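"Al principio le hablaba, luego ya no": una tarde con la encargada de reposición de Doltura

Quedamos a las 15, cuando acaba el turno de mañana y en la nave de Doltura se puede hablar sin gritar. Ella lleva la reposición desde antes de que llegaran los brazos. Me pide que no ponga su nombre, "que luego me lo leen en el comedor". Café de máquina, malo. Empezamos.

Doltura prepara cestas y pedidos de comida para oficinas y casas de la zona de Seixas. Fruta, pan, lácteos, algo de conserva. Hasta hace poco todo lo hacían personas: coger, mirar, colocar, cerrar. Ahora una parte la hacen unos brazos con ruedas que programa una empresa de fuera, Clusedow, y lo que hacen se prueba antes en simulador, en cocinas y despensas que solo existen en la pantalla.

"A mí eso fue lo que más me costó entender. Que el robot se pasara semanas colocando fruta en un armario de mentira. Yo decía, pero si tenemos armarios aquí. Y me contestaban que en el simulador se puede equivocar gratis."

Se equivoca mucho, dice. O se equivocaba. El primer lote de pruebas que le enseñaron fueron 3046 intentos, y a ella la sentaron delante de una pantalla a decir cuáles daba por buenos. Nadie se lo había pedido nunca antes, opinar sobre una máquina. "Me pusieron una silla buena y todo."

¿Y qué miraba? "Lo mismo que miro en la estantería de verdad. Que la pieza no esté en el borde. Que no esté aplastada contra el lateral. Que la puedas coger con la mano sin tirar lo de al lado. Los chicos de Clusedow miraban si llegaba o no llegaba. Yo miraba cómo lo dejaba."
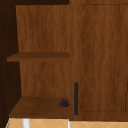 "Con la uva discutimos una mañana entera. Para ellos una uva era un bulto, una cosa con forma y peso, y ya está. Yo les decía que un racimo se coge por el rabo o se coge por debajo, depende, y que si lo aprietas ya no lo vendes. En la pantalla no se estropea nada, claro. Aquí sí."

De aquella discusión salió una regla que sigue puesta: la fruta blanda la colocan personas, salvo en las pruebas. El brazo hace cajas, botes, bricks. Ella lo cuenta sin darle importancia pero se nota que la regla es suya.

Le pregunto por la gente. Es la parte incómoda y lo sabe, se recoloca en la silla. En su turno no ha habido despidos, dice, pero tampoco se han cubierto dos jubilaciones. "Eso tambien es un cambio, aunque no salga en ningún papel." Los que quedan rotan más. Antes había quien se pasaba la jornada entera agachado en los estantes bajos, y esos lo han notado en la espalda, para bien. Otros lo llevan peor. El ruido, dice, que no es mucho pero es siempre el mismo. Y la sensación de que te están midiendo.

"Porque te miden. Cada vez que el brazo se para y tienes que ir tú, queda apuntado. A qué hora, cuánto tardas. Nos dijeron que era para mirar al robot, no a nosotros. Bueno. El dato es el mismo."

En mayo lo hablaron en una reunión y consiguieron que esos registros salieran sin nombre. Les costó 32 firmas. No quiere contar más de eso, pasa a otra cosa.

La otra cosa son los muebles. Las estanterías nuevas son de Grandwood, y las eligieron pensando en el brazo: baldas a altura fija, tiradores largos que se agarran fácil. "A mí los tiradores me parecen perfectos, mira. El estante de abajo ya menos. Para él está bien. Yo mido lo que mido y tengo rodillas." Se rie. Han pedido que suban la balda baja en la próxima tanda y de momento les han dicho que se estudia.

¿Se fía del robot? Se lo piensa un rato. "Me fío para lo que hace. Al 100 por cien no me fío ni de mí a última hora. Al principio le hablaba, eh, como a un perro: venga, ahí, despacio. Luego ya no. Ahora le hablo a la gente nueva, que llega y le tiene más miedo que yo."

A la gente nueva le enseña ella. Primero a colocar a mano, sin brazo ninguno, una semana. Después las paradas, el botón rojo, por dónde se pasa y por dónde no. En Clusedow querían hacerlo al reves, primero la máquina, y ahí se plantó. "Si no sabes cómo queda bien un estante, cómo vas a saber que el otro lo ha dejado mal."

Le han ofrecido pasar a pruebas a jornada completa, con pantalla y horario fijo. Todavía no ha contestado. Mira el reloj, le entra un camión, y me deja el vaso para que lo tire yo.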